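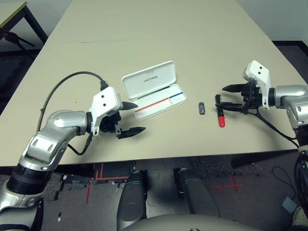 Open hinged case, white, with marker on the table beside it.

Hinged Marker Cases — Frequently Asked Questions
Takesa Desk Supplies, product support
Last revised 28 May 2018

GENERAL

What is a hinged marker case?
A shallow base tray with a lid joined along the back edge. The lid opens upward. Markers lie flat in the tray, side by side, and the lid closes over them. The format suits short sets that are carried between desks or kept in a drawer.

Which cases does this page cover?
The Tuder (single-layer tray) and the Ekden (single-layer tray with a deeper lid). General answers also apply to most hinged pen and marker boxes of other makes, including those supplied with other goods and reused for stationery. Dimensions and part numbers apply to our own cases only.

What does the Tuder hold?
Up to 14 standard markers in one layer. Chisel-tip markers with oversize barrels take more width, and the count drops accordingly. Do not stack a second layer. The lid will close on it but the latch is then under constant load.

How do I know whether a marker is too long?
Lay it in the tray with the cap fully seated. If either end rides up on the tray wall, the marker is too long. A marker stored on the diagonal will fit in some cases where it does not fit straight, but it blocks most of the tray.

LOADING AND UNLOADING

Should the lid be fully open before loading?
Yes. Raise the lid until it stands by itself, then load. A half-raised lid can drop onto the cap ends and loosen them.

In what order should markers go in?
Start at the back edge, next to the hinge, and work forward. Unload in the reverse order. All caps should point the same way so that a missing or loose cap shows at once.

Can markers be stored upright?
Not in these cases. For upright storage use the Nepia desk cup. Water-based markers can stand cap down in the cup. For paint markers follow the position printed on the barrel.

Why store markers flat at all?
Ink in a fiber reservoir moves slowly toward the lower end. Tip-up storage starves the tip over time; tip-down storage can flood it. Flat storage keeps the ink evenly distributed and is the safe choice for a mixed set. Double-ended markers should always be kept flat.

Where do small loose items go?
Spare caps, clips and short metal parts should be kept out of the marker tray. They slide under the barrels and scratch them, and a hard part caught at the hinge can crack it. Use the Nepia parts tin or a separate bag.

The cap clicks but works loose in the case. What is wrong?
Check the rim of the cap for dried ink. A thin ring of residue is enough to prevent sealing. Wipe the rim and the collar of the barrel with a damp cloth, dry both, and press the cap on until it stops. If it still lifts, the cap is split and should be replaced.

CARE

How is the tray cleaned?
Empty it completely, including the corners. Wipe with a soft cloth and warm water with a little dish soap. Dry before closing. Leave the lid up for 60 minutes if any moisture remains near the hinge.

How are ink marks removed from a white tray?
Water-based ink: damp cloth, repeated as needed. Permanent ink: a small amount of rubbing alcohol on a cotton swab, tested first on the underside of the base. Do not use acetone. It dulls the surface and can soften the hinge.

Will alcohol remove the printing on the lid?
It may. Surface-printed lettering is the least resistant part of any case. Keep solvents to the inside of the base and clean the lid with soap and water only.

The lid no longer stays up. Can it be repaired?
On the Ekden, yes. The hinge is held by 2 pins, and both should be replaced together. On the Tuder the hinge is molded with the case and is not repairable.

Can the cases be washed in a dishwasher?
No. Heat warps the lid and it will no longer line up with the latch.

ORDERING AND PARTS

Are the cases sold empty?
Yes. Markers are not included with either model.

Are replacement lids available?
For the Ekden only. Order the lid and the hinge pins as separate items — the pins are not packed with the lid.

Is a tray liner available?
A cut-to-size felt liner for the Tuder is planned for December. The liner reduces the inside depth slightly, and wide-barrel markers may not clear the lid once it is fitted.

Do the two models share any parts?
Only the latch insert. Lids, trays and liners are not interchangeable.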